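Storon League Results - readme

I put this together because I follow the Storon amateur soccer league and got tired of hunting for old scores. It's one plain CSV, a row per match, with home side, away side, goals and ref. Seven seasons so far!

Malathi Warrier typed up the Bonholm home games (thank you!!), and I did the rest from match programs. 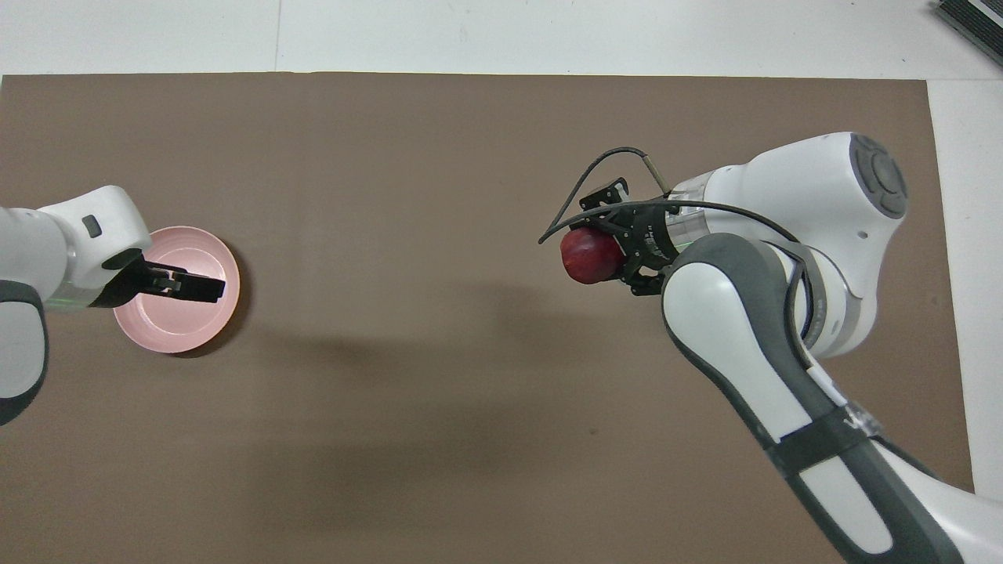
Pink bowl on the brown mat.

Known gaps: 50 rows have no ref, and two Menon games were abandoned - those have blank goals, so don't read them as 0-0. Spot a wrong score? Send me the row number and I'll fix it.

Last updated 10/7/24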